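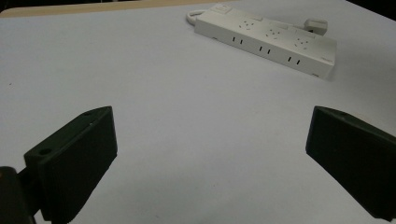

Progress Report No. 2, page 1 of 2

Skonus grasp planner, September
To: Rostdale program office
From: Telma Escobar

The planner now handles white objects on white tables, a sentence I promised you in May and am pleased to type at last. The power strip remains our least cooperative test item. Segmentation finds the housing, then claims the cable as a second object with ambitions of its own.

We replayed 3699 logged approaches against the new depth filter. The old build lost the strip's outline in 576 of them, the new one in 99. Most of those 99 involve the plug, which the planner still likes to merge with the housing.

Spending is on plan, apart from the Orkoston license, which renewed itself with great enthusiasm. Next: cable masking, then the approach-angle limits Benítez asked for.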